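Thread on sample label failures in cold storage, because I keep answering the same three questions in DMs. 1/

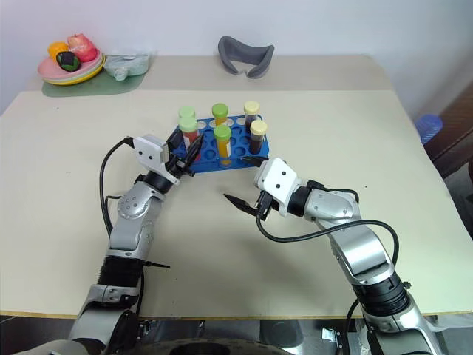 The numbers come from our last full freezer audit at Funix, done in September. 1,837 tubes pulled, scanned, put back. 226 would not scan on the first pass. 2/

A failed first scan is not a lost sample. Of the 226, all but 26 could be read by eye or scanned after wiping off frost. The 26 had to be worked out from box position and the paper log. 3/

Most of the failures were edge lift. Paper labels with general-purpose adhesive, put on after the tube had already been chilled. The adhesive never bonds properly to a cold surface. Label at room temperature, press down, wait, then freeze. 4/

Second cause: barcodes printed around the curve of the tube. A linear code has to run along the length, parallel to the axis. Wrap it around a small diameter and the scanner loses the outer bars. 5/

We moved to 2D codes for anything under 5 mL. They take less space and tolerate some damage. Print them too small and you lose the benefit, so test with the worst scanner in the building. 6/

Ink: thermal transfer with a resin ribbon. Wax ribbon smears when someone wipes the tube with ethanol, and someone always wipes the tube with ethanol. 7/

Handwriting is fine as a backup. Put it on the tube as well as the cap. Caps get swapped when two people are thawing from one box, and a cap ID then points at the wrong sample with full confidence. 8/

Same goes for cap color. We use it for sorting at the bench and it has no entry in the database - if the color and the code disagree, the code wins. 9/

On software. We ran Breltotness for inventory and exported to Etel. The export dropped leading zeros from the sample ID, so 2 different tubes could end up with one record. Store IDs as text. Check this before you import anything. 10/

Someone asked about relabeling tubes that are already frozen. We don't. We put the tube in a labeled outer sleeve and note it in the log. Peeling an old label at -80 takes half the print with it. 11/

Audit sheet template is in the shared folder linked in my profile. Columns are box, position, scan result, readable by eye, action. Freezer temperature goes in the header row. 12/12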